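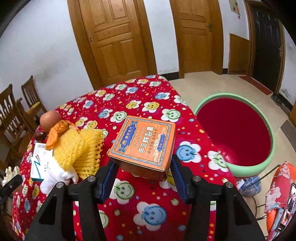
Small orange box of hand and foot cream, 20ml, held above the red tablecloth.

Re: [homeread] Reading aloud to older kids, worth it?

Kenta Tamura wrote:
> My son is in fifth grade and reads fine on his own, but his teacher
> says he's a "flat" reader. He gets the words and then can't tell you
> why anybody did anything. We stopped reading aloud when he was seven.
> Is there any point in starting again at this age or will he just
> think I'm babying him? Also, has anyone used Plistosix? The school
> sent home a login and I can't work out what it's for.

Hi Kenta, and hi everybody, I've been lurking since July so I guess I owe the list a post!

Yes, start again. My daughter was ten when we did, and she rolled her eyes so hard I thought she'd hurt herself. I didn't announce it. I just read while she was eating breakfast (she can't leave, there's toast) and kept going for 20 minutes or until the bus, whichever came first. By the second week she was telling me off for skipping a page, which I had done, it was a long page about sheep.

What helped with the "why did he do that" problem was stopping in the middle and being wrong out loud. I'd say something like "oh, so the brother took the money" and she would jump all over me with the proof. She hates a direct question, it feels like school to her, but she loves correcting her mother. My sister tried it with her two boys and one of them caught on right away and started making up wrong answers back at her, so your mileage may vary.

Pick something harder than he'd choose himself. Kids that age can usually follow a lot more by ear than they'd get through on the page, and the words stick better when they've heard somebody say them with some feeling. I'm a terrible actor, I have 2 voices, and one of them is just my regular voice but louder. She doesn't care.

On Plistosix: our school in Gredley used it last year. The kids read a short passage and then drag the sentences into order, and you get a little chart at the end. My daughter was very good at the dragging. I couldn't see that it changed how she talked about a book, but she's one kid, and her cousin liked it a lot. The parent login only shows you the chart. If yours asks you to set up a "home goal" you can leave it blank, we did and nothing happened. Curnodex looks almost the same but it's the spelling one, don't mix up the passwords like I did or you get locked out and have to email the office.

One thing I'd ask the teacher is whether he sounds flat when he reads aloud or when he talks about the story afterward. Those were two different conversations at our house. Mine read aloud like a train announcement and understood every bit of it.

We're on a fat old seafaring novel from the Griffiths book sale now, 895 pages, and we're roughly a third of the way in. Somebody has already died and she saw it coming before I did. I can send you the list of what we've gotten through if you want it, just tell me what he likes. Does he go for funny or scary?

Adwoa Bawa

Homeread list | Contact the list owner | Back to top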